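Looking After Your Books at Home
Notes for session 7, Lulwood evening course

Hello again all, these are the notes I promised on cleaning, for those who were off with the bug and for those who were there but were (I saw you) too busy sniffing old paperbacks to write anything down.

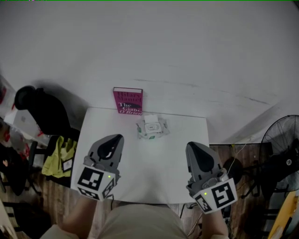 I'll start with the place you work, as I got so many questions about it last time. You need far less space than you think. I've cleaned whole boxes of books on the end of an ironing board, and very happily too. A small white table pushed against a plain wall does the job nicely: dirt shows up on white, and a hardback such as The Giant, O'Brien can stand up at the back while you decide what it needs. Mine is Hilary Mantel in magenta, a colour I adore and which shows every greasy thumb. The pack of wet wipes lying in front of it is for the table top and for your hands, please, and I'll come back to that because it caused a bit of a row! A standing fan is lovely in a stuffy room but switch it off before you start brushing, or you'll be chasing dust all evening.

Before you touch anything

Wash your hands and dry them properly. Properly means between the fingers as well. No hand cream for an hour beforehand. I know, I know, but it goes straight into the paper. Gloves you can leave in the drawer for ordinary books; you turn pages far more clumsily in them and that's how corners get torn.

Tea lives on a different table. This is the only rule I'm strict about.

About those wipes

Agnese Org asked whether you can just run a wet wipe over a cover and be done with it, and half the room said they'd been doing it for years. Well, it depends what you've got. A glossy laminated cover will usually put up with one quick pass of a barely damp cloth, dried straight off with a clean one. Cloth covers won't: the colour can lift, and you get a tide mark that stays for good. Matt paper jackets scuff and go patchy. And wipes have all sorts in them besides water (soaps, lotion, scent), so even on a shiny cover I'd sooner use a plain cloth wrung out hard. Never, ever on the page edges. They drink it up and go wavy.

If you aren't sure what your cover is made of, treat it as cloth.

Dry cleaning, in the order I do it

Hold the book firmly shut and brush the top edge first, from the spine outwards. That's where the dust sits. Soft brush, the sort you'd use for a sponge pudding glaze, but a new one obviously. Then the other two edges, then the boards. Do the gutter inside the front and back covers last, with the book resting on something so you aren't forcing it open flat.

For grubby marks on paper, try a soft white eraser, little strokes all in one direction, and brush the crumbs away as you go. Stop if the surface goes furry. Pencil comes out, ink doesn't, and please don't go at somebody's inscription just to tidy up. Tõnu Kairys rubbed out half a shopping list from 8 October before noticing it was his gran's writing, and he was quite upset about it.

Sticky labels: warm air from a hairdryer on low, held well back, then lift from one corner. Slowly. Put the kettle on afterwards as a reward (other table).

Smells

Musty books want dry, moving air and patience. Stand them up with the pages slightly fanned, out of the sun, and leave them for a few days. A lidded box with an open dish of bicarbonate of soda next to the book helps too. Next to it, mind, never sprinkled on it. Anything with live, fuzzy mould goes in a sealed bag and you ring me before opening it again.

For next time

Bring one book you've cleaned and one you were too scared to clean. Bring a brush, an eraser and two old cotton cloths, washed without softener. We're in the upstairs room at Hurnetholm again and the door code hasn't changed. If you'd like to look at torn jackets, bring those along as well, and I'll have the repair tissue with me, plus scissors that cut this time.

Session 8 is shelving, so have a look behind your bookcase before then and see whether the wall feels cold.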